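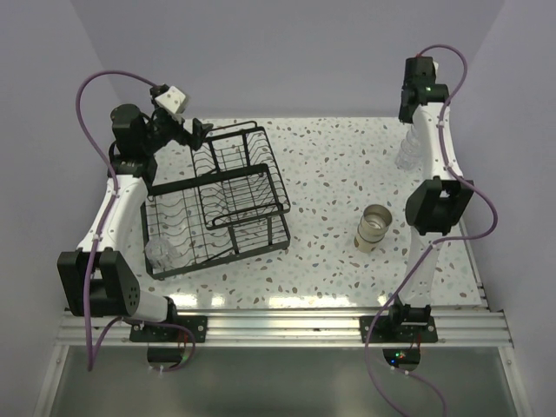

Pandance Housewares Club, Ashby branch

Dish rack

A dish rack (or dish drainer, which is what my whole family calls it) is a frame that holds washed dishes while the water runs off them. It usually lives on the counter next to the sink. I've been looking after this page for the club since June and I still get a little too excited about it - who knew there was so much to say about wet plates!

Types

Most racks you'll meet are made of coated wire, stainless steel, plastic or wood. The plain kind is one level with slots for plates and some open space for bowls. Two-level racks stack cups over plates, and folding ones close up flat (great for campers, a bit wobbly under a heavy skillet). Some come with a tray that tips the water back into the sink. Over-the-sink racks skip the tray altogether.

The Hondilix is the one our members argue about. It has 18 plate slots in the full size, and I think they're set too close together for soup bowls, but plenty of people in the club love it.

Placement and counters

A rack wants a flat surface and a bit of breathing room behind it. Push it tight into a corner and the air can't get around the plates, so things dry slowly and the wall gets splashed.

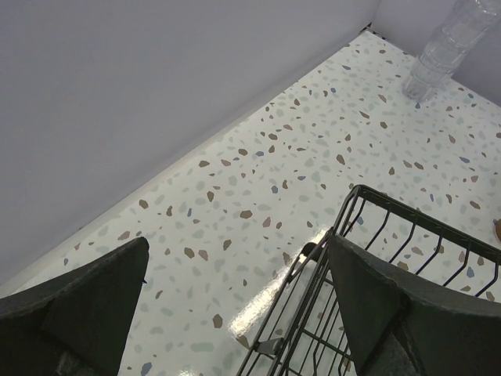 Speckled counters in the terrazzo style are popular under racks, and I'm a fan - all those little chips hide water spots beautifully. They hide crumbs too, so run your hand over the surface before you call it clean. The joint where the counter meets the wall deserves an old toothbrush now and then.

Care

Empty the tray daily and let it dry upside down. For chalky buildup I use white vinegar and warm water, left on while I have my coffee, then a good rinse.

See also: Dish towel; Drying mat; Pernura cutlery cup

Last edited July 2023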